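April 2020

I have been meaning to sort out how I learn Turkish for a while, and being at home has taken away most of my excuses. I started last year with an evening class run by Esi Eshun in the room over the library. She was a good teacher and a strict one. We did 21 lessons and then the course stopped for the spring, and I was left with a folder of handouts and a grammar book by Avcı that is very thorough and very dull.
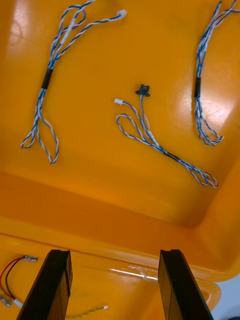

The main trouble with Turkish for me is the endings. A word starts short and then collects bits, one after another, and you have to wait until the last one to know who did what and to whom. I can say "house" and I can say "in my house" if I go slowly, but anything longer and I lose my place. It reminds me of blue-and-white wires twisted together and then splitting into loops, where you have to follow one strand with your finger to see where it goes. So now I write long words out in pencil and put a line between each ending. It is slow, but I get fewer wrong.

For vocabulary I use cards. I have 350 of them, cut from old birthday card envelopes, and I do a handful each morning before breakfast. Kofi Issahaku from the class uses an app and says he is up to 1,000 words. I don't doubt him, but I tried the app and found I was only good at guessing which of the four answers it wanted.
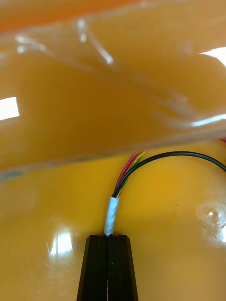
Kofi and I ring each other on Tuesdays and speak only Turkish for as long as we can manage. Last week that was 5 minutes. We covered the weather, what we had eaten and whether his brother was well, and then we both ran out of past tense and went back to English. I wrote down the words I had wanted and didn't have – "although", "borrow", "upstairs" – and made cards for them afterwards.
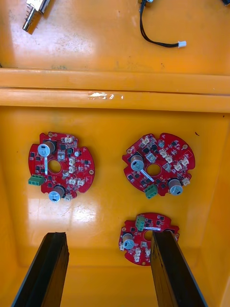
*Three red circuit boards in an orange bin.*

Listening is still my weak point. I have the radio on while I wash up and can pick out numbers, days and the names of towns. Sena Amegashie suggested children's stories, read slowly, with the text in front of me. I've found one about a goat and am on page six.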